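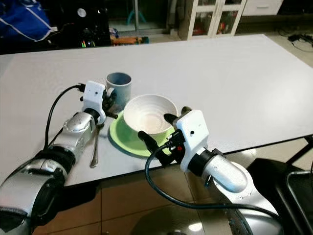

Getting tea stains out of a mug

I drink far too much tea, and by September my favourite mug had gone properly brown inside. Washing-up liquid did nothing. My neighbour Nadhirah Pillai put me on to bicarb and I've used it ever since.

Tip 2 teaspoons of bicarbonate of soda into the mug and add a tiny splash of water, just enough to make a paste. Rub it round with a damp cloth - fingers are fine too - and go gently near the rim if there's any gold on it. Leave it for ten minutes, then rub again and rinse.

For really old stains (my mum's mugs in Lemside, good grief!) mix 50 ml of white vinegar with 100 ml of warm water, pour it in and leave it overnight. Wash it well in the morning or your first cuppa will taste like a chip shop.

I do mine every 3 weeks or so now. Teapots come up nicely as well, but you'll want a bottle brush for the spout.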